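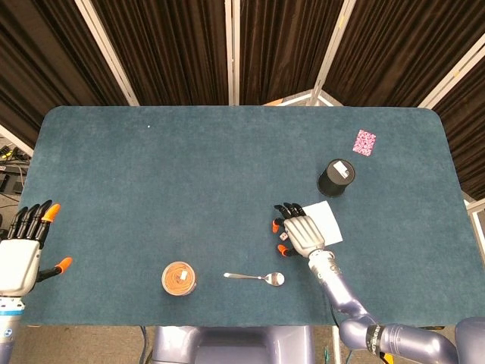
Helju Kazlauskienė told the studio that the old move list had left her guessing which of Kesel's throws could be blocked, and that the new one should have shipped with the game.

Posted 18/06/2019 by Roncombe Press Desk
2 comments | 89 shares

Roncombe has released version 4 of the balance update for its one-on-one fighting game Sellatbridge. The update revises two characters, Sopacua and Kesel, and replaces the in-game move list.

Sopacua, the ferry guard, keeps her long-range staff attacks. Her standing heavy strike now recovers more slowly when blocked, and her rising kick no longer passes through projectiles. Kesel, the final opponent in arcade mode, becomes playable in versus mode. His health is set at 200 points - the same as the rest of the roster - and his unblockable grab is limited to the computer-controlled version.

The move list now marks each throw as blockable or unblockable. Saved replays from earlier versions will not load after installation.

A further update covering online matchmaking is scheduled for August.

Last updated: 18 June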